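Evaluación de mobiliario auxiliar: mesa plegable Trarndale con tablero de efecto mármol

Área de Equipamiento, Centro de Recursos Domésticos Holst
Informe publicado el 14 de abril de 2026

Objeto de la evaluación

El Centro de Recursos Domésticos Holst publica con regularidad valoraciones de mobiliario ligero destinado a viviendas, aulas de cocina y locales de uso compartido. El presente informe se ocupa de la mesa plegable Trarndale, adquirida en dos unidades a través del distribuidor Drastel por el procedimiento ordinario de compra. El fabricante no ha intervenido en la evaluación ni ha conocido su contenido antes de la publicación.

La mesa se comercializa como superficie auxiliar para comidas, manualidades y preparación de alimentos en frío. Se ha empleado durante 60 jornadas en las dependencias del Centro, con montaje al inicio de la actividad y plegado al término de la misma. El Área de Equipamiento ha atendido a cuatro aspectos: el acabado, la estabilidad, la unión de dos unidades y el mantenimiento del tablero.

Aspecto y acabado

El tablero presenta un dibujo de mármol en tonos claros, con vetas anaranjadas y rojizas de trazado irregular. El canto frontal lleva un ribete rojo que contrasta con la superficie y que, a juicio de esta Área, constituye el rasgo más discutible del diseño: facilita la localización del borde, pero limita la combinación con otros muebles. Las patas, metálicas y de color negro, se cruzan en forma de aspa bajo el tablero y ofrecen una apariencia sobria.

El dibujo no se corresponde de forma exacta entre una unidad y otra. Quien adquiera dos mesas con la intención de formar una superficie continua debe contar con que las vetas se interrumpen en la junta. Este extremo no figura en la ficha del producto y convendría que el distribuidor lo incorporase.

Utilización de dos unidades contiguas

La colocación de dos mesas una al lado de la otra es el uso que con mayor frecuencia consultan las entidades usuarias. El modelo carece de enganche lateral, por lo que la alineación depende por completo del cuidado con que se sitúen las patas. Un ligero giro de una de las mesas basta para que los cantos dejen de coincidir y quede una ranura entre ambos tableros. 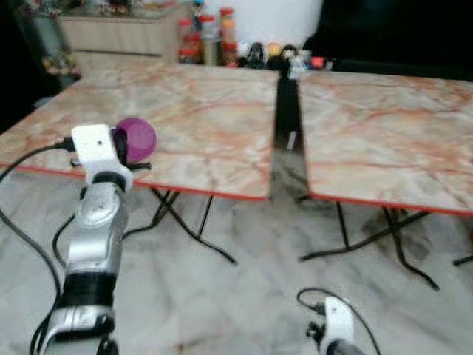 Estabilidad y comportamiento en uso

Con las patas desplegadas en su totalidad, la mesa se mantiene firme ante los esfuerzos propios de una actividad tranquila. El amasado y otras tareas que exigen empujar con el cuerpo producen un balanceo perceptible, más acusado cuando se trabaja cerca de una esquina. No se recomienda su utilización como banco de trabajo ni como apoyo para pequeños electrodomésticos con vibración.

El Área sometió una de las unidades a una carga repartida de 35 kilogramos durante una mañana completa, sin que se apreciara deformación al retirarla. La prueba tiene carácter interno y no sustituye a un ensayo normalizado.

El mecanismo de plegado requiere ambas manos y resulta algo duro en los primeros usos. Las instrucciones, reducidas a un solo dibujo, no advierten del riesgo de pinzamiento en el punto donde se cruzan las patas. Se trata de una omisión que debe corregirse, en particular si la mesa va a instalarse en espacios frecuentados por menores.

Conservación del tablero

La limpieza diaria se ha realizado con paño húmedo y jabón neutro, seguida de un secado inmediato. El brillo se conserva de manera satisfactoria en la zona central. Junto al ribete tiende a acumularse la harina y cualquier otro residuo fino, que debe retirarse con un cepillo blando. No se han utilizado productos abrasivos ni disolventes.

El acabado brillante tiene dos consecuencias prácticas. La primera es que las huellas y los restos de jabón se advierten con facilidad bajo luz directa. La segunda afecta al menaje: los recipientes de base lisa se desplazan con poco esfuerzo, de modo que al batir en un cuenco de acero inoxidable es aconsejable colocar debajo un paño doblado. Los vasos de plástico, por su escaso peso, quedan mejor alejados del borde.

Para la preparación de alimentos, el tamaño del tablero permite disponer los cuencos en la parte delantera y reservar el fondo para los ingredientes. La esquina redondeada se agradece al rodear la mesa en espacios estrechos.

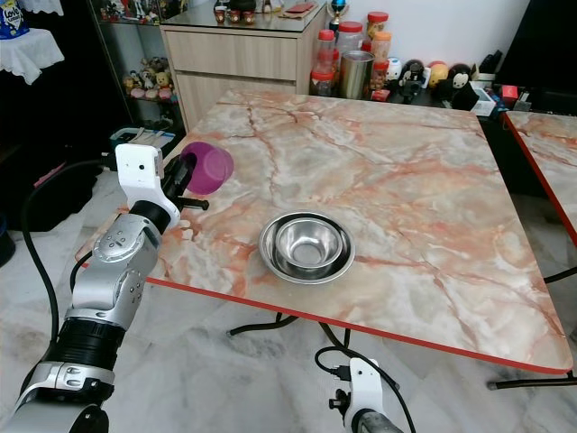

Hema Pisharody: Utilizamos dos mesas de este modelo en un aula de repostería y coincido con la valoración sobre el balanceo. Añadiría que los tacos de las patas se aflojan con el traslado y conviene revisarlos cada cierto tiempo. En cuanto al ribete, el nuestro empezó a despegarse por un extremo en julio, y el distribuidor lo sustituyó sin coste. ¿Han comparado la mesa con la de Jekent?

Respuesta del Área de Equipamiento

Se agradece la aportación. En las unidades evaluadas no se ha registrado desprendimiento del ribete, si bien la observación se ha trasladado al expediente del producto. La mesa Jekent fue examinada con anterioridad por esta misma Área: dispone de enganche lateral y presenta menor balanceo, pero su peso dificulta el montaje por una sola persona.

Valoración

El Área de Equipamiento considera la mesa Trarndale apta para comidas, talleres de manualidades y preparación ligera de alimentos. Se califica como apta con reservas para el uso de dos unidades contiguas y como no apta para tareas de amasado intensivo. La calificación se revisará si el fabricante modifica las instrucciones o incorpora un sistema de unión.

Responsable de la evaluación: Selvaraj Wanigasekara.
Las observaciones de las entidades usuarias pueden remitirse por escrito al Área de Equipamiento, con indicación del modelo y del lugar de compra.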